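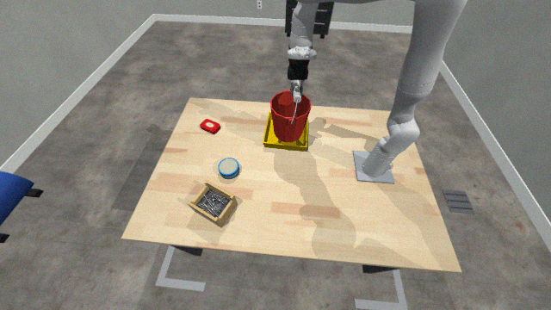 Pale butcher-block style table top with darker strips. Wooden work surfaces remain permitted under the revised Ondness scheme.

Ondness district adopts revised rules for kiosk drinks service

Ondness District Council has adopted a revised set of conditions for kiosks, market stalls and small cafés that serve cold drinks from council-owned pitches. The conditions cover cups, straws, washing equipment and work surfaces, and replace the guidance issued with the pitch licences in January. They apply to all 69 licensed pitches in the district, including those on the harbour front and at the Pirberg road car park.

The main change concerns washing. Reusable cups must now go through a machine with a wash stage of at least 60 degrees, followed by a separate rinse. Hand washing is still accepted for jugs, lids and serving trays, provided that two sinks are available and the water is changed at least once per hour of trading. Pitches with no mains connection may use a shared wash point, of which there are two: one behind the fish market and one in the yard at Drumia House.

Single-use cups are not banned. Operators who use them must keep the supplier's statement of material on the pitch and show it when asked. Cups with a mixed lining, where the lining cannot be separated from the board, may be used until existing stock runs out but may not be reordered. The council has not set an end date for old stock and will look at the matter again when licences are renewed.

Straws are to be given on request only. They should be stored in a closed container and handed over unwrapped or in paper. Bendable straws have been kept on the permitted list after several replies to the consultation noted that straight ones are difficult to use for people who drink lying down or who cannot lift a cup. Operators must hold a supply of them and may not charge for them.
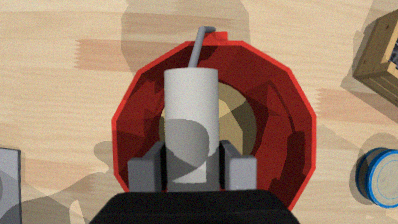 Page last changed: 15/06/2020

The section on work surfaces is shorter than in the draft. An earlier version would have required stainless steel on any surface where drinks are prepared. This was dropped following comments from stallholders with fitted wooden counters, and from Mac Mathúna, a joinery firm that builds most of the timber units on the harbour front. The final text allows close-grained wood made up of glued strips, as long as the joints are sound and the surface is sealed or oiled. Open joints, deep knife marks and black staining round taps will be treated as defects. Cut fruit must be prepared on a separate board in all cases.

Mattes Brinkmann, the council's licensing and food safety officer, said the wording on timber followed existing practice. "We inspect the condition of the surface. A worn steel counter with a split seam fails, and a sound wooden one passes," he said. "The old guidance did not state this clearly and the inspectors were applying it in different ways."

Of the replies received during the consultation, 31 came from pitch holders. The most common objection was the price of a machine that reaches the required temperature in a small unit with a limited power supply. The council has set up a grant of up to £2000 per pitch towards equipment and electrical work. Claims must be supported by two quotes, and work started before approval will not be funded. Pitch holders who already own a suitable machine may claim for a service and a temperature check, but cannot claim back the purchase price.

A proposal for a district-wide deposit on cups was considered and not taken forward. The officers' report found that return points would be needed at both ends of the harbour and at the bus station - none of which has a suitable store - and that the cost of moving used cups between them had not been worked out. Individual operators may still run their own deposit if the amount is shown on the price board.

Inspections under the new conditions will be combined with the normal annual visit. The inspector will read the machine display, test the final rinse with a probe and look at the surfaces and storage. A pitch that fails on washing will have to stop using reusable cups until a second visit, but may go on trading with single-use ones. Defects in surfaces will be recorded with a date for repair.

Copies of the conditions and the grant form are held at the licensing desk in the town hall. Holders of seasonal pitches will be sent both by post with their next invoice.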